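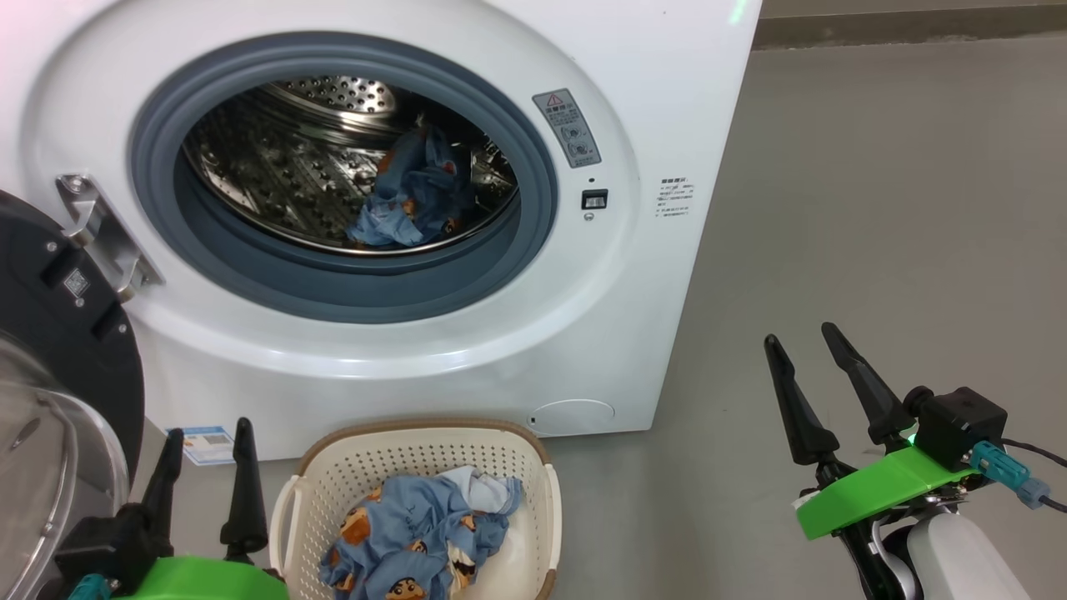 4.2 Touring and local audiences

Filed under: Popular Music, Regional Scenes

Bands from Plotholm seldom played outside the district in their first years. Of the groups we followed, 3 had a regular night at the Gindeo, a hall with room for almost 3,000 people, and the rest relied on pubs and summer fairs. Door takings paid for fuel and strings.

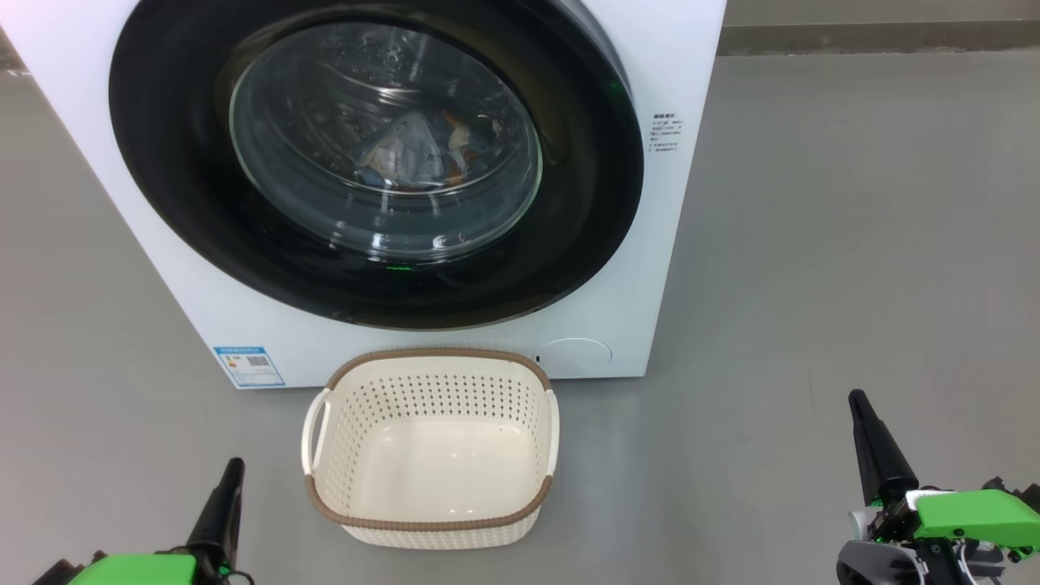

Figure 4. Front-loading machine with laundry in the drum.

Records came later. The Wastitz label pressed singles in small runs and sold them at shows, which kept the music close to the places where it was played. Cho (the town, not the valley) was the exception, as its radio station took requests by post and repeated the most popular songs each December.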